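Sealing a marble countertop – worth paying for?

mirela_c
Got a quote from Jinard to seal our kitchen counter: 53 a square foot, "lifetime stain protection." It's brown marble with pale veins. Has anyone paid for this and felt it was money well spent?

ullside_dad
We did, total came to 1,026. Five years in and not one coffee ring. I'd do it again.

Odair Caldeira
Or you wipe up your coffee, like most people. Sealer slows down stains. It does nothing for etching, and lemon juice will dull polished marble sealed or not. Ask them to put "lifetime" in writing and see how fast it turns into 9 months.

ullside_dad
Mine is in writing, thanks.

Odair Caldeira
Read the part about acids and get back to us.

prolley77
With you on the price, Odair, but not on skipping it. A bottle from the hardware store and a rag takes one Monday evening. Drip some water on it first – if it darkens the stone, seal it. If it beads up, keep your money.

mirela_c
Water test tonight then. The salesman never brought it up, which tells me something. Does a busy brown pattern hide dull spots at all?

marlene_cordeiro
Some, until the light comes in low. I'd still pick a mottled brown over white any day. This sort of pattern:
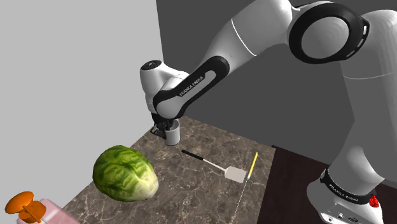
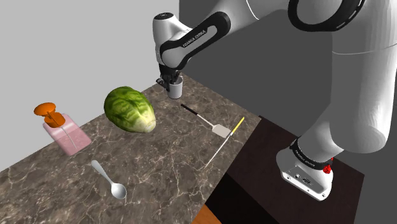
Brown marble with light veining, same counter in both. Renders.

Odair Caldeira
Renders never get lemon juice on them.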